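13 Jan 2019

Quick one tonight, dinner's in the oven and I've got till the timer goes. Socks. Yes, again. I said in November I was going to sort out the sock situation in this house and then didn't, and now it's January and I've finally done something about it.

Started with one pair on the table. Just one. Pale, thin, knitted, the sort that look like nothing at all once they're off a foot. 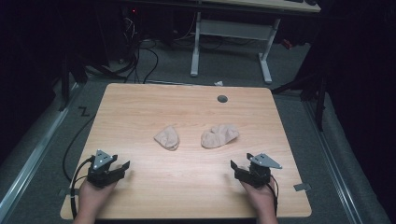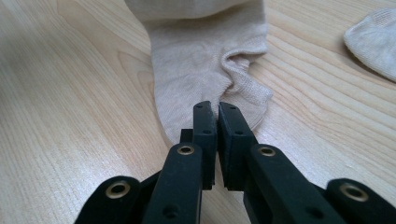
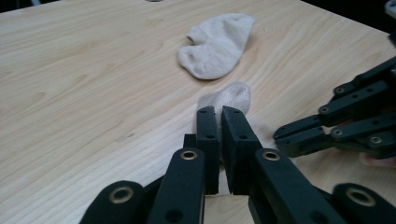 Same pair in all three. Pale socks, pale wood, good luck to my eyes.

So the thing I wanted to work out was the fold. I've been a baller all my life. You know, put them together, grab the cuff, turn it over the lot, chuck it at the drawer. My mum did it, I do it. And every pair I own has one sock with a baggy top and one without, becuase one cuff does all the stretching. Took me this long to join those two facts up.

Frida Zoëga (we shared a flat in Tirnside, she's the tidiest person I've ever lived with) folds hers flat. Toe up to the cuff, then over again, stand it on its edge. No turning over, no stretching. I used to laugh at her drawer. Not laughing now, I rang her for instructions.

What she told me, more or less:

- flatten first. Properly flat, heel and all. Most of the work is here
- one on top of the other, toes matching
- fold the toe end up, stop a bit short of the cuff
- fold again
- stand it up in the drawer

Flattening is the bit I'm rubbish at. A thick walking sock more or less lies down by itself. These thin ones don't. They bunch up at the heel and you get those little ridges, you smooth one side and the other side wrinkles. A sock that's been dropped on the table in a heap looks about half the size it really is, too, so I kept thinking I'd got two different sizes. Pull from the toe, hold the cuff down, then run the side of your hand along it. Slow the first few times. Then fine.

Doing it on a table helps masses. I'd always done it on the bed, sat in the middle of the washing, and the duvet just swallows everything. Hard flat surface, pair in the middle, nothing else near it. If you've only got a bed then a big tray or a chopping board would do, I suppose. A clean chopping board.

Other thing about pale socks — they're never the same pale. I had cream, off-white, sort of oatmeal, and one that used to be white and has been through with something it shouldn't have. Indoors in the evening they're identical. By the window in the morning you can see you've been wearing odd ones for weeks. So I now pair in daylight and fold whenever. Two seperate jobs. Sounds fussy, saves doing it twice.

Total was 27 pairs, which is mad for someone with two feet. Plus three singles. I've put the singles in an old Favent shoe box on top of the wardrobe and they've got until I next change the bedding, then they're dusters. Pale ones make good dusters actually, thin enough to get a finger down between the radiator bits.

Drawer wise, I bought dividers. Skumine ones, fabric, they fold out into little boxes. They're ok. The long one is too tall for my top drawer so the drawer catches on it and you have to push down and shove. I'd measured the width and the depth and not the height, so that one's on me. Cut-down cereal boxes would have done just as well and I've got plenty of those. The short ones are good though, a row of thin socks stands up in there nicely as long as it's full. Take out four pairs and the rest keel over. Frida says stick a scarf in the gap.

A few of you asked after the last post about Kwok's, the laundry place on the corner, and whether they still do service washes. They do, but it all comes back balled! Every pair. Lovely and clean and balled. I undid the lot on the table and started again, felt a bit ungrateful doing it.

Still to do:

- tights (dreading it, they're all in one knot)
- gym socks, the ones with L and R on, of which I seem to own mostly L
- the drawer under the bed, which I haven't opened since we moved in

If anybody's got a way of folding trainer socks so they stay folded, tell me in the comments. There isn't enough sock there to fold. I get it over once and it springs open again.

Timer's going. Tights next time, maybe.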